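# Anyone used the Kondeseck hand-held gripper kit for recording table tasks?

Posted by **blackburn_bench**, May 3, 2023

Hi all! I run a small makerspace in Truvildale and we've been saving up for a way to teach our robot arm everyday chores – putting cups away, sorting things into baskets, that sort of stuff. Up to now we've been steering the arm with a game controller, and it is painfully slow. Getting it to pick up a single sponge can eat a whole evening.

The kit I keep coming back to is the Kondeseck pair: 2 hand-held grippers, a marker plate for the top of each one, the cables, and the recording software. You do the chore yourself with a gripper in each hand and the software turns that into training data for the arm. I got to try it at the Flaramden open day in April and I had a ball. I only had a few minutes though, so I came home with more questions than I went with.
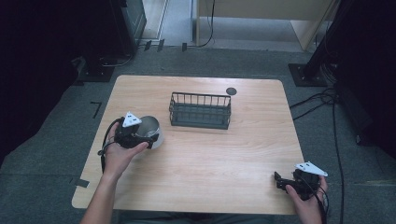 What I'm mostly wondering is how much space and setup it needs at home. The station I'm picturing is a small one, just a table you can sit at with your arms over it. One black wire basket out on the wood, a metal cup held in the left gripper, the right one waiting by the table edge until it's needed. I love how little there is to it! The cables are my one worry. There's one coming off each gripper and more on the carpet by the table, and our room is narrow, with people walking past all the time.

So:

- Is the wired version okay in a small room, or should I wait and hope for a wireless one?
- How many recordings before the arm does something useful? The leaflet says 50 per task, and that sounds low to me.
- Does the table matter? We have a glass one, a white one and a battered wooden one.

We'd be using it with teenagers some of the time, so anything about how tough it is would help too.

---

**flaramden_fan**

Oh, you're going to enjoy this. We've had the kit since last year and it's the best money our club has spent. I'll try to go through your points, and sorry in advance for the length.

Wired is fine. I was nervous about it too, but you stop noticing the cable after the first session. Let it hang down past your wrist on the outside of your arm and don't wrap it around anything. For the floor, buy a proper rubber cable cover for wherever people cross, and push the rest over to one side. We mark where the table legs go with tape so that it ends up in the same spot every time (ours gets put away for yoga).

Fifty recordings will get you something that works on one cup in one place, and it's a real thrill when the arm does it on its own! If you want it to cope when the cup is moved or swapped for another one, you need a lot more. Our basket task has 196 good recordings in it so far and it still fumbles a mug handle now and then. I know a group with 1000 for a single task and theirs is lovely to watch, but they've been at it every spare hour.

Some things I wish we'd done from the start:

- Move the basket between recordings, even by a hand's width.
- Do the task at a calm, steady speed. Fast recordings look impressive and train badly.
- Keep the marker plates clean and don't let your sleeve ride up over them.
- Throw out bad takes right away. You will not go back and sort them later.
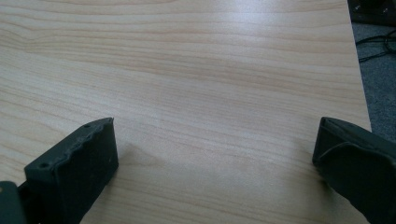 As for the table, go with the wooden one. The camera on each gripper looks out past the fingers, so a lot of every recording is tabletop, and a surface with a bit of pattern in it suits the software better than a blank one. Pale wood with wavy grain like this is good stuff. What I'd watch is the ceiling light – see the whitish glare toward the upper right, where the grain gets washed out? We had the same trouble and fixed it by turning off one lamp and pointing another at the wall. It's also worth taking a look at what is past the table edge. If the carpet and the cables are in view, as they are here, try to leave them lying the same way for a whole batch.

I'd skip the glass table completely. We tried one and the tracking jumped all over the place.

Toughness: very good on the grippers themselves. Ours have been dropped more than I'd like to admit. The marker plates are the weak spot, because the corners stick out and get knocked. Order a spare pair with the kit and you'll save yourself a wait.

---

**tidy_cables_please**

Wired one is good. Get the longer cables, the standard ones are short if your computer isn't right next to the table.

---

**solder_and_soup**

Agree with most of what's been said, but I'd be a little more careful about who it's for. The hardware is great fun and I'd recommend it to anyone. The software is where your evenings go. You have to calibrate the grippers when you set up, and if somebody bumps a stand halfway through you get to do it again. With teenagers in the room I'd plan on doing it twice.

One thing I haven't seen mentioned is hand size. The grip is on the large side, and our younger members get tired after a dozen takes. We swap people out often and keep the sessions short. It helps the data as well, since everyone reaches for a cup a bit differently.

Also, check that your arm is on the supported list before you order. Ours wasn't, and we ended up making an adapter for the fingers so the arm's hand matched the one we recorded with. It was a fun project and it works nicely now, but it took us all of April.

---

**blackburn_bench**

Thank you, this is so helpful! Wooden table it is, and I'm adding the long cables and the spare plates to the order. Our arm is on the list, I just checked. I'll start with cups into the basket and post back when we have our first 50.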